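Skimley Curved Two-Finger Gripper Set

Home > End effectors > Parallel and curved > Skimley
Sold as a pair of fingers with drive body and cable
Stock: 41 on the shelf, next delivery November

Every gripper on the market can pick up a foam cube. We have watched a great many foam cubes being picked up, most of them on trade show stands, and we would now like to see something else. So before we list a gripper we give it a tray of hand tools and leave it alone with Leidy Quispe, who runs our test bench and has little patience for brochures.

The Skimley came in alongside two others, the Herkico H and the Yammine soft pad. All three went on the same arm with the same controller, and all three got the same screwdrivers, pens and small boxes.

What we found

The Herkico H is the strongest. It is also the heaviest, and it closes on a thin handle with the tenderness of a car door. If you move castings, buy that one.

The Yammine pads are lovely on eggs and paper cups. Give them something long and heavy at one end and they let it swing – slowly, like a pendulum in a bank lobby. Leidy timed one. She says it was restful.

The Skimley sits between them. Its curved fingers pull a round handle toward the middle as they close, so you can be a little sloppy with the approach and still end up with a usable grip. It finished 1,000 cycles on the bench with one change of finger pads, which take 4 screws and a normal amount of swearing.

Camera fit

The drive body takes most small wrist cameras on the Savcombe bracket (sold separately, naturally). Mount it low and you keep both fingers in view right up to contact, at the cost of the far end of anything long.

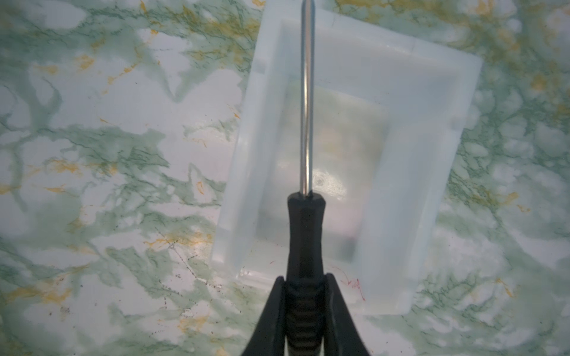

Shiny metal is where cheap cameras give up, so try yours on a polished shaft before you commit to an exposure setting. Frosted plastic is the other one. Our depth camera had strong opinions about frosted plastic, and they changed every Thursday.

What we don't like

The cable exits on the wrong side for left-mounted arms. The manual describes the homing routine twice, in two different ways, and the second one works. Rated life is 2,000 hours, a figure we have not had time to argue with.

In the box

Drive body, two fingers, spare pads, cable, hex key. No foam cube.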